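Week 2 of the bin project, and we finally have stuff to show! Quick recap for anybody who missed my first report: Njoroge Owino and I picked "put the lid on, take the lid off, move the bin" as our class project, which sounded like a total gimme back in the signup meeting. Ha. We're calling it Sitari (Njoroge's pick, I wanted something with a pun in it).

Monday we mostly fought with approach angles. If the gripper comes in too steep it bumps the rim, and if it comes in too flat the fingers slide along the side and shove the whole bin across the table. I rewrote the approach part of the script twice and then put back most of the first version, so, yeah. Njoroge handled the logging, and we're up to 62 saved runs now.
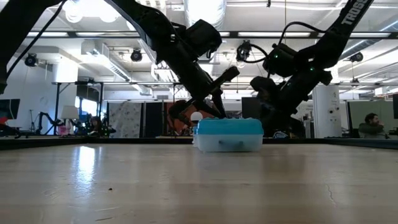
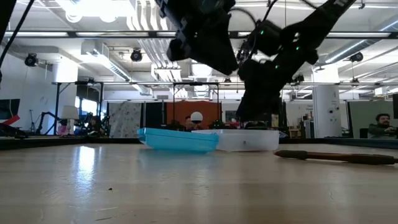
Plastic bins on the wooden table, with the arms coming down from above.

The shiny tabletop is a pain, by the way. All those ceiling lights bounce right off it, and I want to try a matte cloth before our next session (Elvira Urrego says she has one we can borrow). She also talked us into slowing the last bit of the descent way down, and I think she's right even though it makes every run feel like forever.

Still to do: clean up the log names, redo the 9 runs where I forgot to reset the start pose, and write the part where one arm waits for the other. That last one is mine and I'm kind of dreading it.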